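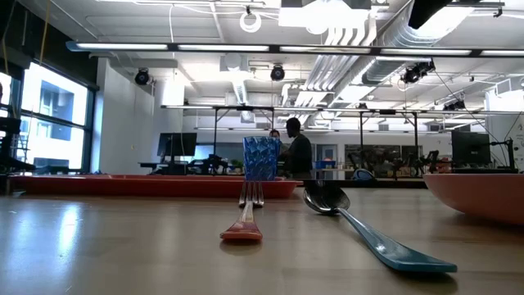

Does Color Help People Set a Table? Report on a Short Study of Plastic-Handled Tableware

Course project, Stullcombe Design Lab
March 1, 2023

1. Why we doubted the idea

Our project started with a claim in the Pralen guide to shared kitchens, which was on the reading list in November. The guide says that giving each kind of tableware its own color makes people set and clear a table faster and with fewer mistakes. It gives no data. It cites an older leaflet, and the leaflet gives no data either. We wanted to know if there was anything behind it.

Our suspicion going in was that people find a fork by its shape. A fork looks like a fork whether the handle is red-orange, teal or bare steel. If that is right, the colors are decoration, and a kitchen that pays extra for them is paying for the look.

2. The things on the table

We used a fork with a red-orange plastic handle, a spoon with a teal-blue plastic handle, a blue faceted cup, a long shallow red tray and a large pink bowl. The table is light wood with a slight gloss. For the plain condition we used all-metal cutlery, a clear cup and a gray tray and bowl of similar size.

One problem showed up before we had run anything. The set is not really color coded. The handle of the fork and the tray are both in the red family, and the spoon and the cup are both in the blue family. Someone told to "get the blue one" could fairly pick up either. The Pralen guide never mentions overlap like this, although most mixed sets will have it.

The table surface was the other issue. Near the windows the wood picks up a long pale reflection, and the bowl of the spoon shines under the ceiling lights. We think glare could matter as much as color when someone is looking for metal, but we did not control for it and we should have.

3. Method

Each person did the task in 2 conditions, colored and plain. They read a card with a layout on it, took the pieces from the tray and placed them, then put everything back. Each person had 3 tries per condition. We had 20 people, all students from the same building, so they are not a fair sample of anyone else. Half started with the colored set.

Times were entered in Lustix and exported to a spreadsheet. We dropped tries where a piece was knocked to the floor.

4. Results

The colored set was slightly faster on the first try. By the third try the difference was gone. Mistakes were rare in both conditions, and the most common one was the same in both: fork and spoon placed on the wrong sides. Color did nothing for that.

The Mathur report, which we found late, claims a clear benefit from 789 timed trials. We can't match that number and don't pretend to. Still, its colored pieces were also bigger than its plain ones, and it never separates the two effects.

5. What we would accept

We would not tell a shared kitchen to buy colored tableware on this evidence. A small first-try advantage might be worth having where the users change every day. It might also just be that bright things are more fun to pick up, and several people said so on the feedback sheet.

If another group repeats this, use one color per item with no two close together, close the blinds, and test people from outside the department. Keep the fork and spoon the same length too. We never measured ours.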